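We got to Rorkberg on the night bus, a little before six in the morning, and the first thing I saw was a row of buses parked across the main road. They were city buses, the same green ones I had been reading about, and their drivers were sitting on the curb eating bread. The road had been closed since the evening before. Our driver opened the door and told us to walk.

I had come to see my friend Hoi-yan Mak, who has taught at the college there for two years. The trip was planned in the spring, before the governor put off the council elections for the second time. By the time I left, people at home were asking if I still meant to go. I said yes, mostly because the ticket couldn't be changed.

The short version of the dispute, as it was told to me, goes like this. The province is run from Rorkberg but most of the tax money comes from the port at Grinosari. The port towns were promised seats on the provincial council under the old settlement. The seats were drawn up and then never filled. When the governor delayed the vote again he said the voter rolls weren't ready. The port workers walked out the next day, and the bus drivers followed them.

I don't have a side in it. I did notice that I didn't meet anyone who believed the part about the voter rolls, including a man who told me he had voted for the governor and would do it again.

Hoi-yan lives up the hill from the market. On the first day we walked down to the square and stood at the back. There was a stage made of pallets and a sound system that kept dropping out. A retired customs clerk named Nazareno Leone spoke for almost 10 minutes about the settlement, reading articles out of a school notebook. He wasn't a good speaker. People listened to him anyway, and when the speakers cut off he waited, and then started the sentence over from the beginning.

The police were on the courthouse side, in the shade. They had shields but had leaned them on the wall. Around noon an officer walked over and asked for the east lane to be kept open for ambulances. There was some shouting, and then it was kept open. I mention this because the radio that night said the square had been "cleared." It was not cleared while I was there and we stayed until dark.

The shops were a different matter. Most had their shutters halfway down, so you had to duck to buy anything. Rice had gone up. Hoi-yan's landlord had bought a lot of lamp oil and was selling it on the stairs at what he said was cost. 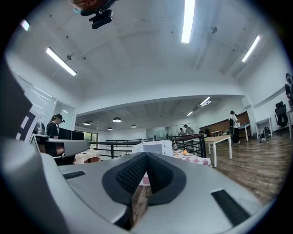 GRINOSARI, Jul 15, 2023

I took a shared van down to the port this morning. It's a two-hour drive and we were stopped once, by the strikers, who wanted to know if anyone was from the governor's office. They let us through.

The cranes aren't moving. The men at the gate say the talks are set to start again in August, with someone from the capital in the chair, and that they'll stay out until then. They had a list of demands taped to the fence. I copied it down: 10 points, and the council seats are the first. Back pay is near the bottom, which surprised me.

The ferry is still running because its crew is under a different union. I leave on it tomorrow. Hoi-yan is staying, and says the college will open on time whatever happens.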